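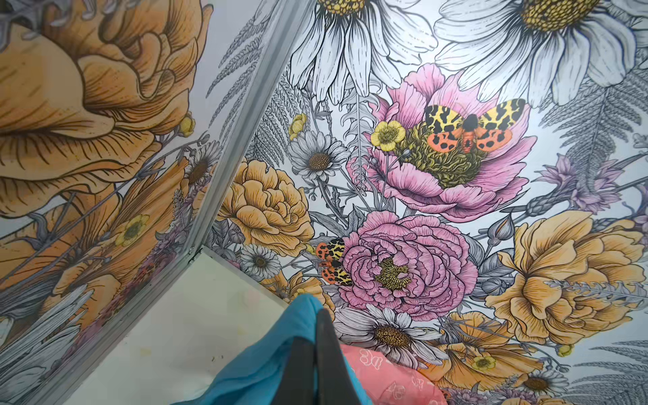
Does an online petition do anything once the hashtag dies?

nadari_kid
Jul 17, 2020
So our Nekeck bus petition hit 1,611 signatures and I was over the moon (I'd been refreshing all night!). Then the city sent us a form letter. Two lines. Has anyone here gotten a real answer out of one of these things?

Lins7
Nope. Signing is easy and they know it. We ran one in January and three people came to the meeting. I'm done with platforms, they get our email list and we get a little green progress bar.

Bello Danladi
I'd push back on that a bit. Three people at a meeting is three more than you had. When we did the Lukden library hours thing, I wrote to every signer who left a comment, one at a time - took me forever - and seven of them ended up running the group.
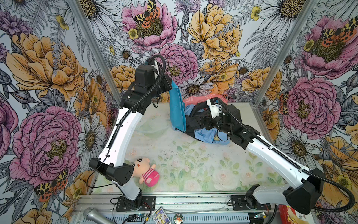
I never met most of them in person until later. We did it all on a mailing list, old school, hosted by a friend so we kept the names ourselves.

Lins7
OK but that's you doing the work, the petition just sat there.

Bello Danladi
Sure, but where would I have found them otherwise?

Lins7
Knocking on doors, like my mom did.

nadari_kid
My building has a locked lobby, so doors are out for me, lol. Can you even export the comments on a free account? I only see the last page of them.

Bello Danladi
You can, it's under settings. Message me if it's hiding.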